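The Basket Case

There are people who decant their rice. I am a different sort: I buy plastic baskets, feel organized in the checkout line, and then fill them with batteries and one glove. So I went to see Vira Hordiienko, who sorts other people's clutter in Itmont for $55 an hour and owns, by her own admission, too many tables.
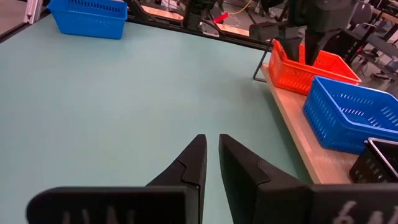 Blue basket, green tabletop, orange-red company on the ledge.

Hordiienko's first rule is that a basket gets one job. Her second is that color beats labels, which people stop reading by May. She once wrote 151 labels for a client's pantry and found the crackers filed under "Candles."

Her third rule is a shelf: a plain board, a simple frame, baskets shoulder to shoulder. Orange, blue, black. It looks like a very small parking lot, and I wanted one immediately. 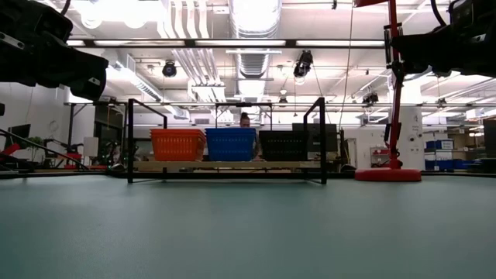 Do the baskets have to match?
Matching colors only make you check every basket for the scissors. Keep the sizes close and let the colors differ.

I went home and bought 6. The glove has its own now.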